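Teaching two arms to put the fruit away

Notes from my second month of teleoperation
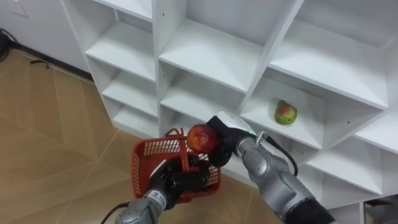 I have been learning to teach a robot by driving it, and most of what I have learned is about patience. The task at the moment is the one I call the shop run. There is a white shelving unit, there is fruit on it, and the robot has to collect the fruit in a basket. I work both arms from a pair of hand controllers and everything I do is recorded, so that later a model can be trained to do the same without me. The left hand holds the red basket by its handle and rim and the right hand does the fetching. With the apple pinched over the open top and the pear still waiting on its shelf, I am at the point in the run where I used to make most of my mistakes.

The mistake was letting go too early. When you drop an apple into a basket with your own hand, you don't think about height. With the controllers I have no feeling in my fingers at all, only what I can see, and from above it is hard to judge how far the fruit is from the bottom. My first attempts were full of apples let go from too high. Some bounced off the rim and rolled across the tiles. I now bring the fruit down until the fingers are nearly touching the mesh, stop, and then open the hand slowly. It adds a couple of seconds and I have stopped worrying about that.

The other thing I had to learn was what to do with the left arm. It feels as though it is doing nothing, so at first I forgot about it. But your hand drifts when you are not paying attention to it, and the basket drifts with it. On playback I could see it wandering slowly away while the right arm was up at the shelf. Now I rest my left elbow on a cushion and set the basket close to the floor before I reach for anything.

Each recording starts and ends in the same pose, with both arms drawn back. I name them by shelf and by fruit, and I keep a note of anything odd. If I fumble a grasp but recover cleanly, I keep it. The software I use for this is Turetari, and its guidance notes say recoveries are worth having, as the model will fumble too and ought to have seen what to do next. If I knock something over or have to stop and think, I delete it. Long pauses are bad. A model trained on my early recordings copied my pauses faithfully and would sit in front of the shelf for ages before moving.

Pears are harder than apples. An apple can be taken from nearly any side. A pear has a thin end and a fat end, and if you grip too near the stem it swings as you lift. I go for the fat part with the fingers coming in level, which means getting the wrist low in front of the compartment without catching the panel above. A pear near the front edge is easy enough. Further back, the forearm blocks my view and I am working half from memory. I have tried to put the fruit in a different place each time, near and far, left and right, stem this way and that. It is tempting to keep putting it back where it's easy.

The target I set myself is 3,000 recordings across all the fruit and all the shelves. My best session so far gave me 24 good ones before lunch, and my arms ached afterwards. I now stop every half hour, whether I feel like it or not – the tired recordings are jerky, and I end up deleting them anyway.

I did try the other way of teaching, where you take hold of the arm and move it yourself. For a single arm pressing a button or opening a drawer I would still choose that. You can feel the weight and the contact and it takes no practice. With two arms it is awkward for one person, and your own body gets into the camera's view, which the robot will never see when it works alone. So for the basket I have stayed with the controllers.

A few small jobs are left for November. I want to record some runs where the basket starts on the floor and the left hand has to pick it up, as every run so far has begun with it already held. The handle is awkward to grasp and I expect to lose a lot of attempts. I also want to go back over the lowest compartments, where I have hardly any recordings because reaching down there with the basket in the way is a nuisance. I'll probably start with the apple and leave the pear until I've had more practice.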